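Dunleavy Institutional Supply
Refreshment and Meeting Room Ware
Ondar Wire Basket and Metal Cup Set
Item 627

The Ondar set is supplied to offices, colleges and public buildings that keep drinking cups in shared rooms. It consists of one low rectangular wire mesh basket and two metal cups. The basket is open at the top and may be left on the table during a meeting or carried to the pantry with the cups inside. Additional cups are ordered separately under item 335.

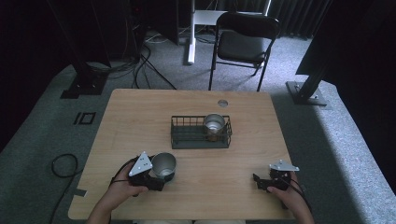 Cups should be placed upright in the basket, beginning at one end. The wire sides allow staff to see at a glance whether a cup has been returned. Where a table is fitted with a cable grommet, the basket should be set down clear of the opening so that cords may be passed through without moving it.

Care of the cups
Wash by hand before first use, in warm water with a mild detergent. Dry with a soft cloth. Steel wool and scouring powders will mark the finish and are not covered by the terms of sale. Cups should be fully dry before they are returned to the basket.

Care of the basket
Wipe with a damp cloth. The basket is not intended for use in an oven or dishwasher. Baskets with bent or broken wires should be withdrawn from use and reported to the Brornach service desk.
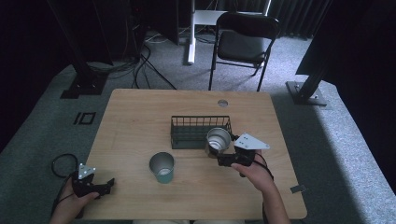

Ordering
Sets are packed singly. Orders of 8 sets or more are shipped from the Brornach warehouse without a handling charge. Unused sets may be returned within 30 days of delivery in their original packing. Returned cups that have been engraved cannot be accepted.

Customers replacing the earlier Doris set should note that Doris cups are no longer stocked. Existing Doris baskets may continue in use with Ondar cups. The next price list takes effect in October.

Contacts
Institutional accounts: Bernadette Ostrowski
Returns and replacement parts: Keisha Wojcik

Please quote the item number and your account number in all correspondence.

Related items: Ondar serving tray, Ondar basket liner, Brornach drying mat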